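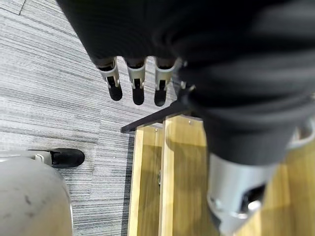

Long thread on the self-filter rewrite in Midier, merged today (2020-12-20). The old filter removed robot points from the depth cloud using the rigid link meshes plus a fixed margin. A cloth cover doesn't follow a link mesh. When the black sleeve bunches over the arm like it does at the wrist view, the folds stand well outside the margin, get kept as scene points, and the planner sees a new obstacle attached to its own robot.

Symptom: start state in collision, plan rejected, before any sampling happens. We logged 126 of these in one week and filed most of them under "bad calibration". Calibration was fine.

First attempt was a bigger margin. It clears the sleeve and also deletes anything the gripper is near. With the fingers hanging next to the dark rail, an inflated model eats the rail, and then the planner is happy to go through it. Reverted.

Second attempt, by Safta Vasiliu: per-link margins, large on the covered segments, tight on the fingers. Better. It still fails when the covered arm crosses over furniture, which in our setup is most of the time.

What got merged: a swept cloth envelope. Each covered link carries a coarse hull fitted from 600 recorded joint configurations. At runtime we interpolate between the nearest hulls. Points inside the hull are dropped only if the static map has them as free. If the map says occupied, the point stays.

Cost: the lookup table is loaded once at startup. Nearly 3000 hulls across all covered links, stored as plain arrays. No mesh library in the hot path. Gunther Kasten wrote the loader and it is boring code in the good sense.
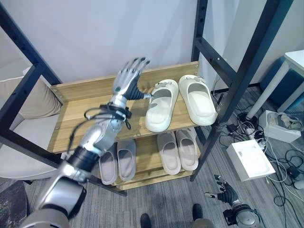
Duvside / Manipulation Software
Next item is shelf placement. The hand approaches over the board, and the thumb is the first part of it to get near the slides. Our approach cost used the palm frame only, so an open hand with the thumb out scored the same as a closed one. Thumb tip distance is now a separate term.

The two-level rack is also a decent check for the envelope. The forearm passes in front of the left lower pair, so that one is partly occluded from the head. Occluded is now stored as unknown. The old code wrote it as free.

Unknown cells get a soft penalty. The weight is a parameter, the default is conservative, and yes, it makes some low-shelf plans longer.

Regression set is 698 recorded scenes. Start-state rejections from the sleeve are gone from it. Two scenes got worse, both with the arm nearly straight, where the hull fit has few samples. Tracked under Clanetti, since it owns the recordings.

Not done: anything that models the cloth moving at speed. The envelope is quasi-static. Planned for February.

Config migration: rename self_margin to link_margin and set it per link. The old key logs a warning and is ignored.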